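Packing a desk lamp so it survives the post

I've sold a few bits from the spare room lately, and lamps are the thing people ask me about most. My friend Kirsty Menzies had one turn up from a seller in Prekley with its neck snapped, so I thought I'd write down how I do mine.

Start with a big clear table. Unplug the lamp, take the bulb out if it comes out, and give the whole thing a wipe with a barely damp cloth. Get your box up on the table too, flaps open, before you start wrapping. I always used to leave it on the floor and my back hated me for it!
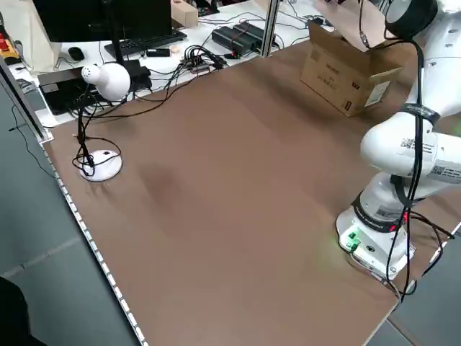 Next, the cable. Don't wind it tightly round the stem – make a loose coil about as wide as your hand, tie it with a bit of string and tuck it by the base. Wrap the head first, then the stem, then the base. I use 700 mm bubble wrap from Junik and cut it in half (the wide roll works out cheaper).

Put a good layer of scrunched paper in the bottom of the box, base down, and fill every gap. Shake it gently. If anything shifts, add more paper.

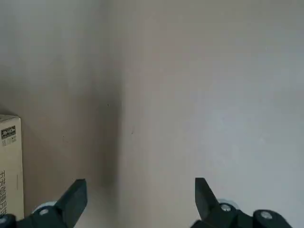

Tape the middle seam and then both ends in an H shape. Mine came to just over 900 g last time, so weigh yours after taping and not before, or you'll be caught out at the counter like I was in June. Label on the biggest side, and write the postcode inside the box as well in case the label comes off.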